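Flasudier opens its Prornthorpe workshop for a day of two-arm fabric handling

2 shares | 8 comments

PRORNTHORPE, 16th April. Flasudier will hold an open day at its Prornthorpe workshop, with demonstrations of its Degefa control software running on a pair of arms. The task is the handling of socks and other small textiles on a table top. 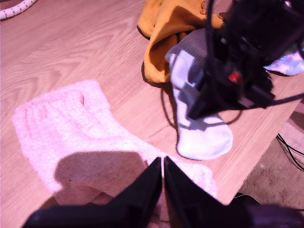

Each demonstration lasts roughly 60 minutes, including questions. Degefa plans the movement of both arms together and sets the closing force of each gripper separately. Visitors may bring a clean item of their own for the final run.

Soft goods remain difficult to automate. A folded cloth has no fixed shape, and a grip point chosen at the start of a movement may have shifted by the end of it. 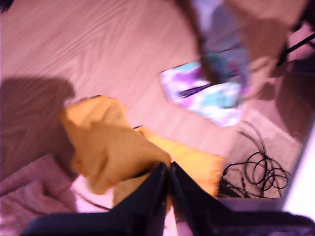

Wanetti, which is testing the software for laundry sorting, said that grip planning had been the main obstacle in its own trials and that it would send staff to the open day.

Technical notes on Degefa will be available in print.
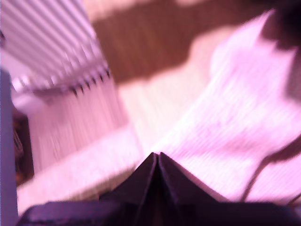
Entry is free but places must be booked through the Flasudier office. Parking is at the rear of the building. A further open day is planned for January.

0 comments on this release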